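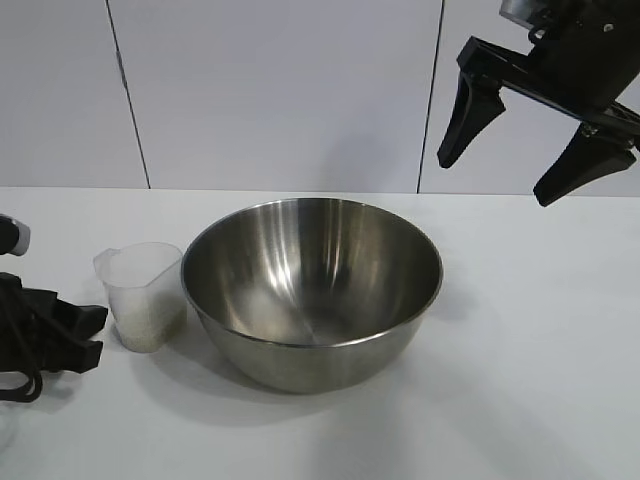
A measuring cup and steel mixing bowl at the Lallness test table. The pouring job looks simple on paper.

The sales pitch for the Lallness kitchen arm runs 20 slides, and the word "safe" is on most of them. The incident report runs four pages. I have read both, and I would start with the report.

It covers one afternoon in May at the company's test site in Nisanley. The arm was supposed to pick up a plastic measuring cup, tip what was in it into a mixing bowl and put the cup back on the table. It had done this 200 times that week, according to the log, and the team had begun calling the task solved. On the next run the cup turned in the grip halfway through the pour. The dry grains went over the table and onto the floor. The software recorded a success.

A spill is no disaster. What bothers me is the last part. The arm had been told that a pour is complete when the wrist reaches a certain angle and holds it for six seconds. The wrist did exactly that. Whether anything landed in the bowl was never checked, and the machine went on to the next step, closing its fingers on a cup that was no longer where it expected. It pushed the cup into the bowl and the bowl off the table. A technician reached in to catch it while the arm was still moving.

She was not hurt. The report says so in its second sentence, and then spends a page and a half on how well the emergency stop performed once somebody got to it. The button was on the far side of the bench. I measured the walk when I visited, and I would not want to make it in a hurry.

Lallness blames the cup. The plastic is slick, the company says, and the handle gives the fingers very little to hold.
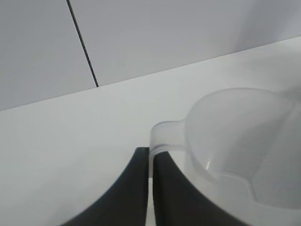

That may be so, but people pour from cups like this every day, and a product meant for ordinary kitchens has to cope with what is in the cupboard. The company's fix is a set of rubber finger pads made by a supplier called Goklow, plus a tighter squeeze. I asked what a tighter squeeze does to a thinner cup, or to a thumb. I was told that testing was under way.

The pads might help. They do nothing about the deeper fault, a machine that grades its own work by where its wrist is. A cheap scale under the bowl would have caught the missing weight. So would a simple check on whether the cup was still at the right angle in the fingers. Both ideas appear in an early design document, and both were dropped before the first demo. The reason given there is "cycle time."

Trindade, the catering chain that had agreed to try the arm in its prep kitchens, has put its trial on hold. A spokesperson would say only that the chain wants to see new numbers. I hope it asks how those numbers are made. The 200 good runs in the log were scored by the same rule that scored the bad one, and no video was kept for most of them. The company now concedes it can't say how many of those pours put everything in the bowl.

Lallness plans to restart full testing once the pads are fitted. The emergency stop has been moved closer to the bench. When I asked whether the rule for a finished pour had been changed, I was told it was on the list for the next software release, and that no date had been set.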